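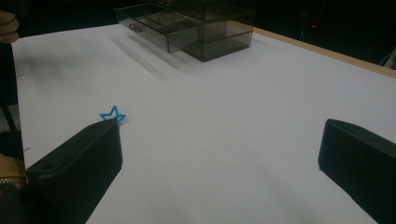 5 min read

Polico Listing Manager — Set-up Guide
Section 4: Setting up a rental listing and its application queue
Last revised 9 Jun 2018

Before you start

This section covers the first set-up of a rental listing, from the property record to the point where applications can be received. It applies to the Office and Office Plus editions. Single-owner accounts use the short form in Section 9.

You will need:

An account with the Manager or Administrator role
The property record, already created as in Section 3
The signed management agreement, saved as a PDF
The monthly rent, the deposit amount and the earliest move-in date

Note: A listing cannot be opened on a property record marked Draft. Set the record to Active first.

4.1 Create the listing

1. Sign in and select Properties in the left menu.

2. Find the property by street address or record number. Partial addresses are accepted. If more than one unit matches, the units are shown in order of unit number.

3. Select the unit, then select New Listing. The form opens on the Terms tab.

4. Enter the monthly rent in whole dollars, with no comma and no dollar sign. An entry of $700 is rejected; an entry of 700 is accepted.

5. Enter the deposit. The deposit field does not fill in from the rent field. If the deposit is higher than the rent, a yellow bar appears across the top of the form. The bar is a reminder to check local limits and does not block saving.

6. Choose the lease length. Month-to-month leases use the value 0.

7. Enter the earliest move-in date. The date must fall after the end date of any current lease on the same unit.

8. Select Save Terms.

Caution: Changing the rent after the listing is published sends a notice to every person who has saved the listing. The notice cannot be recalled. Check the figure before you go on to 4.3.

4.2 Set the screening rules

Screening rules decide which applications go straight to the review queue and which are held. They do not approve or decline anyone. Every decision is made by a user with the Manager role and is recorded under that user's name.

1. Open the Screening tab.

2. Under Income, enter the share of monthly income that rent may take up. The default is 40 percent. Applications above this share are held with the label Income Check.

3. Under Credit, leave the box clear if your office does not use a score. To use one, check the box and enter the lowest score that passes without a hold. Offices using the Alcaraz screening link must enter the same value there, or the two systems will label applications differently.

4. Under History, choose how many past addresses the applicant must list. Two is the default.

5. Under Co-applicants, choose Combine or Separate. Combine adds the incomes together before the test in step 2. Separate tests each person alone.

6. Select Save Rules.

Note: Rules are stored with the listing and are not shared between units. To use one set of rules in a whole building, save them as a template (4.5) and apply the template to each unit.

Caution: Rules must be the same for every applicant to a given unit. If you edit the rules while applications are open, Polico asks whether to re-test the applications already received. Select Yes. Selecting No leaves two sets of rules in force on one listing, and the audit report will flag it.

4.3 Publish

1. Open the Preview tab and read the listing as an applicant will see it. Line breaks in the description are kept. Bold and italic text are removed.

2. Check the description length. The limit is 800 characters, including spaces. Text past the limit is cut without a warning on partner sites, although the full text still shows on your own office page.

3. Choose the sites. The Tolbridge and Brendby feeds are on by default. Clear the box next to any feed you do not want.

4. Select Publish. The status changes from Ready to Pending and then to Live.

The Tolbridge feed is read once an hour. The Brendby feed is read overnight, so a listing published in the morning will not show there until the next day. A status of Pending on Brendby during office hours is normal and needs no action.

4.4 Error codes at this stage

Code 11 — The property record is still a draft. Return to Section 3.

Code 12 — The move-in date overlaps a current lease. Correct the date in 4.1, step 7, or end the old lease in the Leases menu.

Code 13 — The management agreement is missing or has expired. Upload a current copy under Documents. Agreements that run to the end of December expire at midnight on the last day of the month, office time.

Code 17 — A feed refused the listing. Open the feed log for the reason given. The most common one is a unit number typed into the street address field.

4.5 Save the set-up as a template

1. From the listing, select More, then Save as Template.

2. Enter a name. Names are visible to all users in the office.

3. Choose which parts to keep. Terms and Screening can be kept. Dates and documents are never copied.

4. Select Save.

To apply the template to another unit, open a new listing and select Use Template before filling in any field. A template applied later will write over the fields already entered — there is no undo on this screen.

Continue to Section 5, Reviewing applications.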